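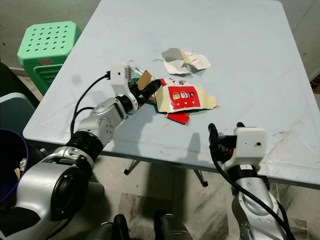
Handout 4: Reading the Table
Material Culture of Everyday Eating
Instructor: Aurelia Ilie

Welcome back, everyone! This is the unit I look forward to all year, and you need nothing for it except a snack and the mess it leaves behind. We spend so much of this course on beautiful things that people meant to keep – the Prultitz spoons, the painted boxes – and now we get to the stuff that was meant to be gone by the afternoon.

Start with wrappers

A wrapper has two sides and most of us only ever look at one. The printed side talks to the buyer. The inner side (foil, cream-colored backing, plain white) was made for the food, and it often tells you more about how the thing was packed. Turn everything over! A foil lining can carry a printed patch inside, and you'll miss it if you smooth the wrapper flat and file it face up.

Torn strips count as finds too. Bag them separately, even when you're sure which wrapper they came from. Cardboard gets its own bag, however small the piece. Tiny scraps with a bit of printing on them are my favorites, because two or three colors can be enough to find a match in the reference folder.

Then the surface

Please don't wipe the table first. I know, I know. But a plastic tabletop keeps a record of its own: scuffs, smudges, light scratches, brownish stains and streaks. Sketch those before you lift anything. Watch raised borders as well, where crumbs like to collect.

For comparison, read the Murow inventory of 1658 (in the reader). The clerk lists a dining board "much marked" and moves straight on to the pewter. One phrase, and I'd trade the whole pewter list for another sentence about those marks!

Your fieldwork

Choose one table you use often. Leave one snack's worth of trash on it, crumpled however it falls, and record it where it lies. Note which piece is on top of which. Draw the pile from two sides, then take it apart from the top down and write a line on every piece. You may use up to 50 words per piece, and fewer is fine.

Bring your notes and bags to the Erdem Room. Mieke Wuyts has the trays and the soft brushes, and the reference folder lives on the shelf behind her desk. Last December's group left theirs in a terrible order, so put things back by color, please.

Reading: Nyitrai, "Paper, Foil, Film," pages 12 to 31.

317 views | 12 shares

Comments (3)

Botond Kozma
Do drink cans count as wrappers or do they need their own sheet?

Aurelia Ilie
Own sheet, Botond! Same rules though – draw first, lift second.

Imre Borbély
I did the kitchen table and found a ring stain older than my lease. Loved this one.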